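Nukier (bench robot)

Nukier is a home-built two-armed tabletop robot, put together at Nouri, a shared workshop in Zondudport. It is best known among hobby builders for its paper-folding work, a task that is wonderfully hard for machines – paper bends, slips and springs back, and no two creases behave the same way.

Design

The two arms are bolted to a single grooved aluminum rail along the front edge of a white marble-patterned table. Aluminum posts support the enclosure, and its walls are covered in floral wallpaper, a touch that has made the robot easy to recognize in builders' forums. Each arm ends in a gripper with a pair of dark fingers, and a small camera at the wrist gives a close view of whatever is being held. The control software, Clilov, was written by members of the workshop and reads both arms 200 times a second. 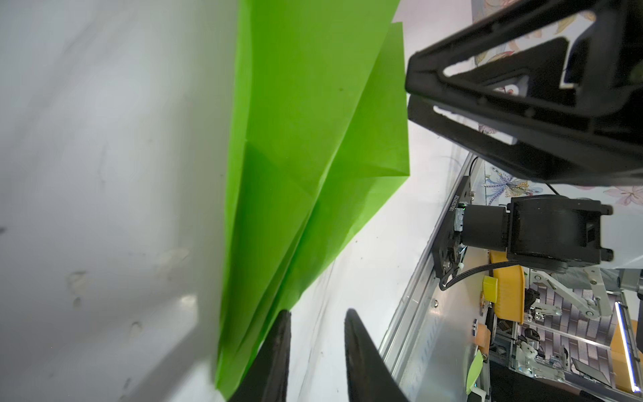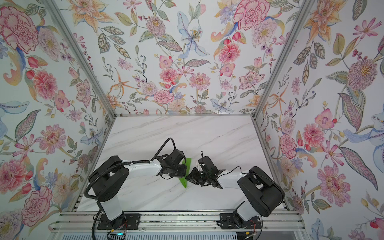 Nukier with a piece of bright green folding material, from the wrist camera (first) and from a camera overlooking the table (second).

Folding trials

Folding began in March with single creases and moved on to shapes that need both arms at once. The workshop's log lists 3,744 attempts across 76 patterns, a delightful amount of patience for a spare-time project! Eight of the patterns call for one gripper to pinch a narrow point as the other works the opposite side. Clilov stores every attempt, good or bad, and any run can be replayed at reduced speed.

See also

Zondudport
Desktop robot arm
Origami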